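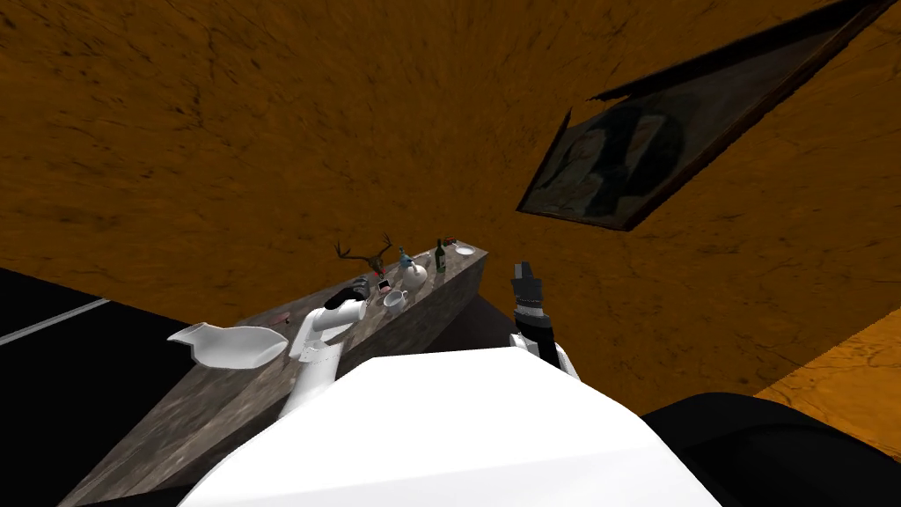
Don't they ever knock the bottles over? A child near the front got that question in before our guide had finished saying hello, and it set the tone for the whole afternoon. The reply was yes, constantly, and that in a simulator you just press reset and nobody has to fetch a dustpan.

So began my visit to the Girkano open day at Wanville, and I enjoyed every minute of it. I'd gone expecting a big hall full of clanking machinery. What we got was a plain upstairs room, 50 chairs (all taken, people standing at the back), a big screen and a desk where you could have a go yourself. The robot they work on is a two-armed one, and nearly all of its practice is done inside a computer before anything is tried for real. They told us it can get through 2000 practice runs overnight. I wrote that down twice!
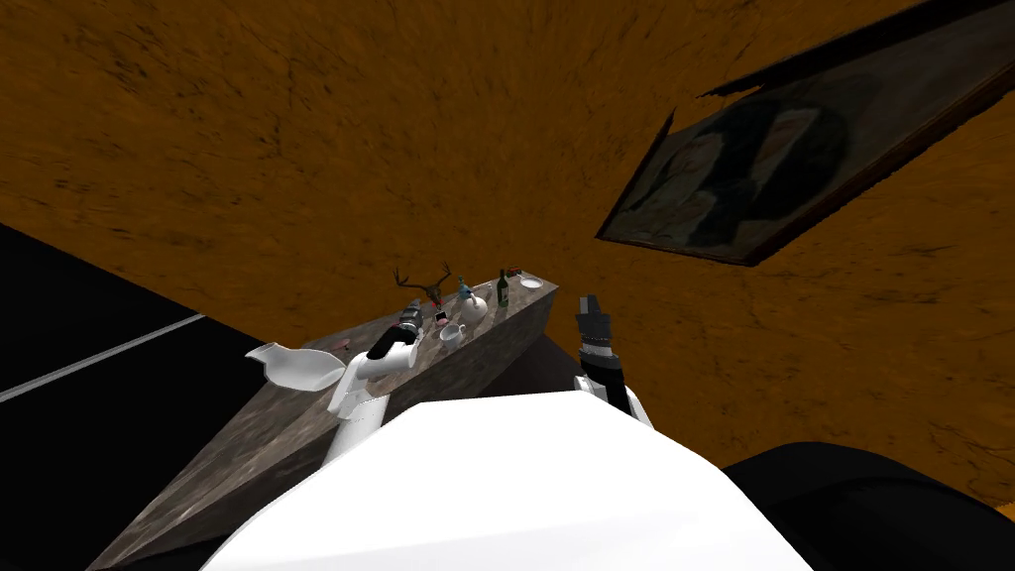

I've always been hopeless at judging distances, so the part about reaching was my favourite. The team talked us through how an arm decides where to go, how it slows down near something breakable and how two arms are kept from bumping into each other. They had picked an awkward room to show it in. With antlers, a white cup and a green glass bottle all on one stone-looking top, you soon see why a single way of gripping won't do. Thin prongs, a rounded rim, a narrow neck, each one wants a different approach. I'd have started with the cup. The guide said most visitors would, and most of them still get it wrong the first time.

We stopped for tea after that (good flapjack, weak tea) and then came the longer demonstration, run by two people from Jutbridge who look after the software side. It's called Chacko, and it lets you try the same job again and again with small changes, a bit more light, say, or a plate shifted a touch to one side. 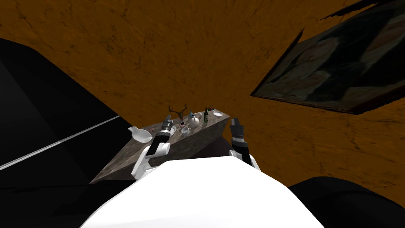 The Chacko demonstration: both arms by the table, with the tableware set out.

Then it was our turn at the desk. You get a pair of hand controls, one for each arm, and I can report that patting your head and rubbing your tummy is easier. I was in a group of 13 and we had a couple of minutes each, which went in a flash. My left arm behaved beautifully. My right arm wandered off towards the ceiling and stayed there. Everyone was very kind about it, and a lad of ten or so showed me up completely. 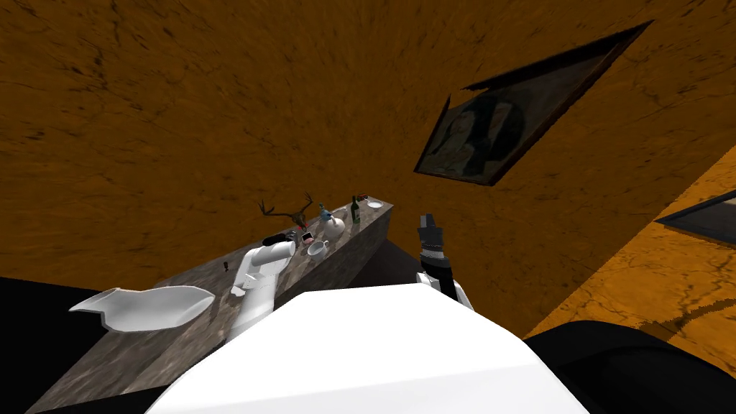 It would be a help to anyone with bad wrists, a woman in the row behind me remarked, if it could only manage a full kettle. That got a lot of nods, and the team took it seriously. Liquids are hard, they said, both to pour and to simulate, and they're a good way off trusting it with hot water in anybody's kitchen.

If you fancy going, the next open day is planned for December. Seats are free but you need to book, and get there early if you want a turn at the controls. Parking is round the back, up a fairly steep ramp, and the lift is to the left of the main doors.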